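The tub method, reviewed by someone who didn't want to try it

September 3, 2021

I have a low opinion of tidying systems. I've owned three books on the subject and all of them are now part of the mess. So when everyone at work started going on about the tub method, I rolled my eyes and went back to my sandwich.

If you've missed it, the tub method goes like this. You get one big open tub. Anything in the shed, laundry or junk drawer that hasn't got a proper home goes in the tub. No sorting, no labels, no lid. You use things straight out of it, and whatever you haven't reached for by a certain date gets given away or chucked. The people who like it claim you'll halve your stuff and feel lighter. I weigh the same.

My first objection is that this is a junk drawer. We've all got one already. Making it bigger and grey and putting it on the floor doesn't make it a method. My mother had a box like it under the laundry trough in 1998 and she called it "the box", and no one wrote a newsletter about it.

My second objection is the price of the tubs. The Pratard one everybody recommends is the sort of thing you can get at any hardware shop for a third of the money, in a slightly uglier colour. I went to the Komdale tip shop and came home with a second-hand one for $7. It had a crack in one corner, which I taped. The tape has held so far, and I'll update this if it doesn't.

Then there's the no sorting rule. I can see the appeal. Sorting is where I always fall over. I start with two piles, then there's a third pile for things that might belong in the first pile, then it's dark and I'm sitting on the concrete reading the instructions for a sprinkler timer I no longer own. With the tub you skip all that. In it goes. The shed floor was clear by lunch, and I'll admit I stood in the doorway for a bit and enjoyed it.

The enjoyment lasted until I wanted something. Small things go to the bottom. It doesn't matter what order you put them in, the small things find their way down and the big awkward things sit on top with their handles out. I spent 20 minutes looking for a tap washer. In the old shed I'd have spent the same 20 minutes, but I'd have been standing up.

Garden tools are the worst of it. A trowel has a point. You reach in for the twine without looking and you get the point. Fans of the method say to hang your sharp tools on a wall rack, to which I say, right, so now we're sorting. Once the trowel has a hook it has a home, and by the rules it should never have been in the tub. The whole thing starts to unravel if you pull on that thread, and I've been pulling on it for weeks.

Colour helps more than anything in the book. Anything bright I can find in a second. Anything black or dark green may as well have been buried. I've started putting a strip of red tape around the handles of the dull ones, and that one change has done more for me than the tub has. A roll from Hakala's down the road was cheap enough. You could do the same with a drawer, a bucket or a wheelbarrow.

Dirt is the other thing none of the glossy photos show. Tools come in with soil on them and the soil stays behind. So does rust, and whatever leaked from that old bottle of Masteck cleaner. I tip mine out and hose it on weekends, when I remember, and the floor of it still has stains and scratches that aren't going anywhere. People who tell you their tub is spotless aren't using it.

Will I keep going? My cut-off is the first weekend in December. Whatever I haven't touched by then goes to the tip shop, possibly in the same tub. I suspect I'll be let off most of the hard decisions by simply not being able to find the things I'm meant to be deciding about. The article that kicked all this off was 700 words long and five of them were "trust". I don't yet, but the shed floor is still clear and I can get the mower out without moving anything.

If you want to try it, buy a cheap tub, keep it shallow and leave the secateurs out.
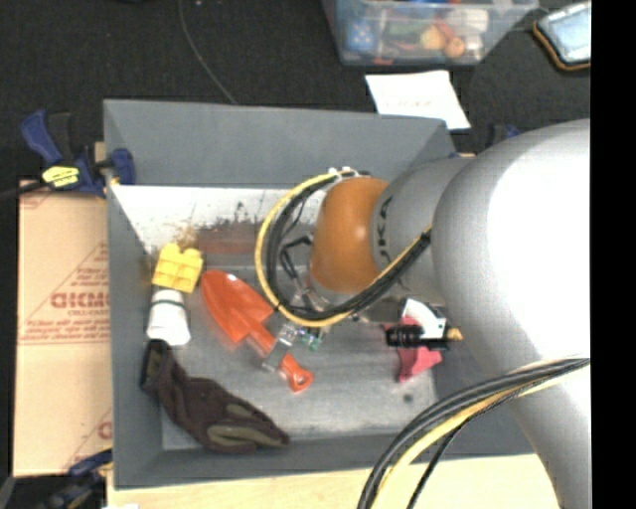 Easy to spot: the red-orange trowel against a scuffed grey floor.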